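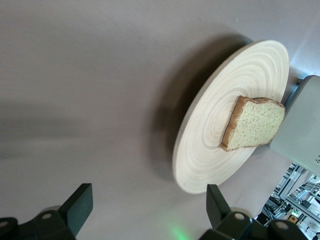

How do you keep a wooden plate from drying out and cracking?

Wash it by hand, dry it right away, and rub it with food-grade mineral oil whenever the surface starts to look pale and chalky. For a plate used every morning, that usually means once a month.

Caring for wooden bread plates

By Rui Carvalho
July 29, 2022

A wooden plate is a good place for bread. Toast set on a cold ceramic plate tends to sweat on the underside, and wood lets it stay crisp a little longer. The trade-off is upkeep. The steps are easy, but they have to be done more often than most people expect when they bring the plate home.

The instructions cover plain turned plates with an oil or wax finish. If yours has a hard, glossy coating that water beads up on, skip the oiling section. Oil won't soak through that kind of finish and will only leave the plate sticky.

What you need

Food-grade mineral oil
A soft cotton cloth, plus a second one for wiping off
Mild dish soap
A soft sponge
Fine sandpaper, 220 grit or higher
Coarse salt and half a lemon, for stains

Don't use olive oil or sunflower oil. They go rancid in the wood and the smell is hard to get out.

Daily cleaning

If the plate has only held dry bread or toast, brush the crumbs off and wipe it with a damp cloth. Turned plates can have fine grooves where crumbs from seeded or whole grain loaves collect, so follow the rings with the cloth instead of wiping straight across. A dry pastry brush works well for anything stuck.

If there was butter, jam or egg on it, wash it with warm water and a drop of soap. Wash both sides, even when only the top is dirty. Wetting one side makes that face swell while the other stays put, and a thin plate will cup. Rinse, towel it dry, then stand it on edge so air reaches both faces. I lean mine against the backsplash — a dish rack is fine too, as long as the plate isn't sitting in a puddle.

Never soak it and never put it in the dishwasher. Keep it out of the microwave as well.

Oiling

1. Start with a clean plate that has dried overnight.

2. Pour a small amount of oil on the cloth. A spoonful is plenty for a side plate.

3. Rub it in with the grain or along the rings. Do the top, the bottom and the rim. The rim dries out first and is where most cracks begin.

4. Leave it for 2 hours. If dry patches show up before then, add more oil to those spots.

5. Wipe off everything that hasn't soaked in. The surface should feel smooth and not greasy.

6. Let it stand on edge overnight before putting food on it.

A new plate needs this three times in the first week. After that, go by how it looks. I have a Denow plate that I bought 11 years ago, and it now gets oiled only when the color turns dull. A 200 ml bottle of oil lasts me roughly a year with several boards and plates in use.

Stains and smells

For berry or jam stains, sprinkle coarse salt on the spot and rub it with the cut side of the lemon. Wait five minutes, rinse both sides and dry. Old stains may fade without going away completely.

For a lingering onion or garlic smell, use baking soda and a little water in place of the salt, and rinse well.

Rough or fuzzy surface

Washing raises the grain, particularly on newer plates. Let the plate dry fully, sand lightly by hand in the direction of the grain, wipe off the dust and oil it again. Go easy on bamboo, especially thin pieces. Don't press hard enough to leave flat spots on the rim.

Storage

Keep plates away from the stove, the radiator and direct sun. The top of the toaster is a bad spot too, even for a minute while you look for the butter. If you stack them, make sure they are dry all the way through first. My kitchen gets damp in August and I stop stacking then — they stand in a rack until the weather changes.

When to replace it

Fine surface lines are harmless. A crack you can catch a fingernail in will hold food and moisture, and that plate should be retired from the table. The same goes for black spots that come back after sanding. It can still go under a potted plant.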